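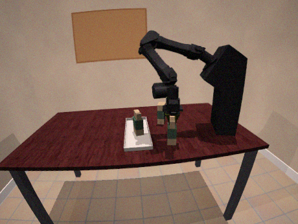
Femon against Hason, second round

I spent most of Tuesday swapping fingers on the simulated arm and rerunning the same pick. The first round compared the two controllers with a parallel gripper and flat pads. For this one I kept the Bjarnason controller fixed and changed only the finger model: Femon, with the open triangular fingers, and Hason, with solid ones of the same length. Both bolt to the same body, so the wrist offset stays put and I did not have to touch the kinematics.

The task is unchanged. Three upright containers and a shallow white tray on the table, arm on its pedestal to the right. Pick one, move it over the wall of the tray, set it down standing. A run fails if the container falls over at any point, including after release. I do not score neatness of placement.

Each finger set got 650 attempts from the same list of start positions. Hason dropped or tipped 31. Femon dropped or tipped 18. I would not read much into a gap of that size on its own, but the failures are of different kinds. Hason loses containers at the moment of closing, when one finger makes contact early and pushes the thing over before the other arrives. Femon closes more evenly on the faceted sides and then loses a few during the lift, where the contact patch is too small and the container rotates slowly between the tips.

That rotation is partly a modelling matter. The contact solver treats the fingers as rigid, and an open finger of this shape is meant to give a little. I tried faking the compliance with a spring at the finger root. It cut the rotation and brought in a buzz at the wrist that I could only remove by halving the time step, so the figures above are without it.

The wrist camera is the other change. In round one I had a single fixed view of the table, and the arm hid the target for the last part of the approach. The wrist view looks out along the fingers, with the gripper body taking up the bottom third of the picture. I had expected to resent losing that much of it. In practice a fixed strip of gripper is easy to mask, and having both tips in sight gives a direct reading of lateral error.

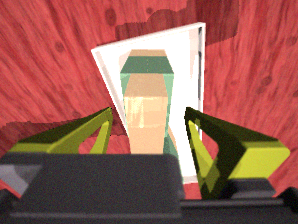
Wrist camera, Femon fingers either side of a container, white panel behind.

Latency is the same for both views in simulation, which flatters the wrist camera. On a real arm I would expect motion blur during the descent, and I have not modelled any.

Settings, for those who asked last time: the seed is 2386 for both sets, gripper force is capped at the Holldale default, and approach speed is what it was in round one. I left the shadows on. Turning them off speeds up rendering but upsets the detector, which was trained with them.

Next is the Hason set with softer pads, then both again with the start positions moved nearer the tray wall – there is very little clearance there for the wider Femon fingers, and I suspect the order will change.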